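Home Ask Topics Members Log in

We use cookies to keep you signed in and to see which pages get read. Accept Settings

Printed marker labels keep lifting off smooth white plastic

Leonidas Kyriakidis
I have a set of white plastic parts that each need a small square black-and-white marker on the front face. I print them on ordinary paper label stock, cut them out and press them on by hand. After about 11 days the corners start to curl. The edges also come out ragged, which bothers me less. The plastic has a matte finish and I wipe it with a dry cloth first. Is it the glue, the paper or the surface?

Gareth Greenwood
Probably the surface. A dry cloth moves skin oil around and leaves most of it there. Wipe with rubbing alcohol on a lint-free pad, let it dry fully, and don't touch the face again before the label goes on. Press from the middle outward with something flat and hold it for a few seconds.

Ragged edges usually come from perforated sheets or a dull blade. If you cut your own, leave a white margin all the way around the black square. The software needs that border to find the corners, and a slightly rough margin does no harm as long as the black part is clean. Mine look like this - paper label, number 20 in the plastic underneath:
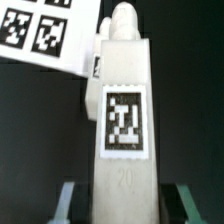
Achilleas Gavalas
Agree on the alcohol. I would also change the label stock. Paper picks up moisture at the edges and lets go there first. I switched to matte polyester sheets from Puson and have had no trouble with curling. Get matte - glossy ones throw back the light and the pattern washes out.

Print at the highest quality setting too. On my old printer the small white squares came out grainy, and a fresh cartridge fixed it.

Thodoris Xenos
just use super glue

Leonidas Kyriakidis
Thanks. I cleaned half the parts with alcohol and left the others alone to compare. Polyester sheets are on order. No super glue - I have to be able to change the labels later.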